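What I learned from reading old peace talks

Last winter I began to read about ceasefires. I don't work in politics. I repair hearing aids in Losar, and before this I knew about wars only what the evening news told me. But my father was a soldier when he was young, and he always said that the last week of fighting was the worst one. I wanted to understand why.

The first book I finished was by Zieliński, a historian who writes mostly about borders. It has 56 short chapters and I read two of them each evening after washing up. He says that when the two sides agree on a date for the guns to stop, every hill becomes more expensive. Commanders want to hold it when the map is drawn. So the shooting becomes heavier just when the families at home think it is finished.

I had to put the book away for some days after the chapter on the Vuvulska valley. The agreement there was signed in the morning and was valid from midnight. In these hours the artillery used more than 1000 shells on a road which had no importance for anybody one month later.

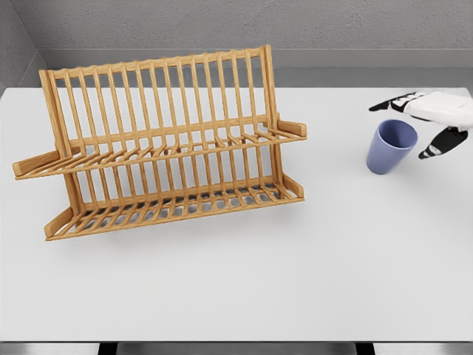 Who is allowed to watch

The second thing I did not know is how much time the negotiators spend on observers. I thought they argue about land and prisoners. They do, but at Zorard the talks stopped for 83 days because of one question: can the observers drive at night or not? One side said night driving is spying. The other side said that without it the ceasefire is only a daytime ceasefire. In the end they could drive until ten o'clock, with lights on, and only on paved roads.

When I read this I was a little angry. People were dying and they discussed headlights. Later I changed my mind, or half of it. If you don't trust the other side, a small rule is maybe the only thing you can accept from them.

What I still don't understand

I can't find much about what happens with the local armed groups after the big armies go home. Zieliński gives them three pages. Some of them became police, some went into smuggling, and about the rest he writes only that they "returned to their villages." My father also returned to his village, and I know that this sentence can hide a lot.

If you know a good book on this subject, in English or in Polish, please write it in the comments. I read slowly, so one title is enough for now.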